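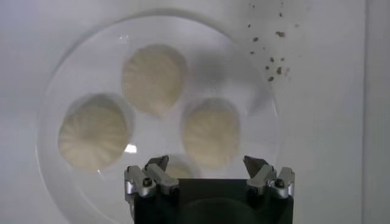
Una mañana de puertas abiertas en Skostmont

Venga, os lo cuento ya, que llevo desde el viernes dando la lata en casa con el tema. El 18 de mayo de 2018 me planté en la jornada de puertas abiertas de Skostmont, el obrador de empanadillas y panecillos al vapor que tienen a las afueras, en el polígono Gustgate. Iba con mi hermana, que se apunta a todo si al final se come, y con unos zapatos malísimos para caminar por suelo de fábrica (lección aprendida).

La visita la llevaba Troels Stougaard, un danés larguísimo que habla español con acento de Cádiz y que se ríe de sus propios chistes antes de terminarlos. Nos juntó en la entrada, nos repartió gorros y batas de papel y nos metió por un pasillo donde ya olía a masa y a jengibre. ¡Qué hambre, por favor, y eran las diez y media!

Lo de la masa

Primero vimos la sala de amasado. Mucho acero, mucho ruido y una amasadora de la casa Hovar que por lo visto es la niña mimada del obrador. La masa reposa tapada 67 minutos, ni 66 ni 68, y Troels lo dijo tan serio que alguien del grupo soltó una carcajada y él se quedó mirándolo. Pues era en serio.

De ahí pasamos al plegado, que para mí fue lo mejor de la mañana. Nos dejaron una mesa larga, un cuenco de relleno para cada dos y unos discos de masa finitos. La técnica parece una tontería: pellizco, giro, pellizco, giro, y se va cerrando arriba. Ya. A mi hermana le salían preciosas y a mí me salían bolsas de gimnasio. Al quinto intento conseguí una que cerraba de verdad, y me puse tan contenta que la aplasté al dejarla en la bandeja.

Me quedé un buen rato mirando las ya hechas, blanquitas y redondas, con esos pliegues finos que salen del centro como los radios de una rueda. Fijándote bien, no hay dos iguales: en una el dibujo se marca muchísimo y la de al lado es casi lisa. Sobre plato de cristal, además, quedan monísimas. Desde entonces ando buscando uno con el borde un poquito levantado.

El vapor y la cata

Las vaporeras están en la sala Eskildsen, que se llama así por el anterior dueño de la nave. Allí hace un calor tremendo y se te pega la bata a los brazos. En un día normal salen 2.259 piezas, y los viernes de puertas abiertas bastantes menos, unas 1.055, con tanto visitante estorbando.

La cata fue de pie, con palillos o con los dedos. Yo, con los dedos. Probé la de cerdo con cebolleta y la de setas, y repetí de setas dos veces. De la de gambas no puedo opinar, se acabó cuando llegué a la bandeja.

La próxima jornada es en marzo y hay que apuntarse en recepción. Solo cogen a 59 personas, y mi hermana ya nos ha puesto en la lista.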